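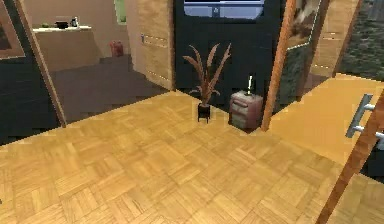
Attachment 1: Willport sim, nightstand room, view over the parquet.

Ticket: Destiner controller vs. Yeom controller, door and drawer tasks
Opened by: Kyung-hwa Ra
Status: open
Opened: March 20, 2021

Summary
The Skusport release notes claim the Destiner controller opens lever-handle doors in simulation "out of the box" and beats Yeom on every handle type. I can't reproduce that. Same gripper model, same house, 50 runs each. Yeom finished 20. Destiner finished 5. I would like to know what box they mean.

Setup
Willport house scene, stock physics, default friction on all handles. Two-finger gripper for both controllers. Tasks are lever door, bar handle, and the nightstand drawers. Camera settings were copied from the release notes and not touched.

What fails
With Destiner the fingers close on the lever, the wrist starts to turn, and then the grip slides off toward the tip. The log calls this "handle released – success." It is not a success if the latch never moved. On the drawers it does better, but it pulls at a slant and the drawer binds.

Reply, Mal-soon Byun
Did you regenerate the handle colliders after importing? The December build shipped with lever colliders that were too thin. Also, the release notes were written against the older gripper model with wider pads. Please try that before we call it a controller problem.

Reply, Kyung-hwa Ra
Regenerated, restarted, ran it again. The lever no longer slips on every attempt, so the collider was part of it. I don't buy that it was all of it. Yeom was using the same thin colliders and still got doors open.

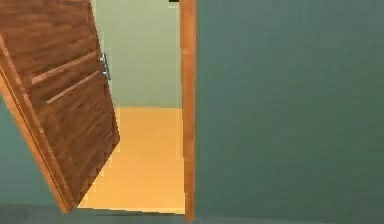
The scoring also needs a look. As far as I can tell the success check reads the door angle at the end of the run and never compares it with the angle at the start. A run that begins with the door already swung open gets full marks for doing nothing. If the published numbers include resets like that, they don't mean much.

Reply, Mal-soon Byun
Fair point on the check. I found the line and it does read only the final angle. I can add a latch test and force a closed door at reset. I still think the pads matter, and I'd want the wide pads tested before you compare anything.

Reply, Kyung-hwa Ra
Fine, but both controllers get the wide pads. Last time only one of them did and we argued over it for up to 2 weeks.

To do
Closed-door reset and latch test – Mal-soon
Rerun both controllers with wide pads, 50 runs each – Kyung-hwa
Ask Skusport for the raw logs behind the release notes – Kyung-hwa
Drawer binding moves to its own ticket

Leaving this open until the logs arrive. Please don't quote the Destiner numbers in the comparison sheet yet, mine or theirs.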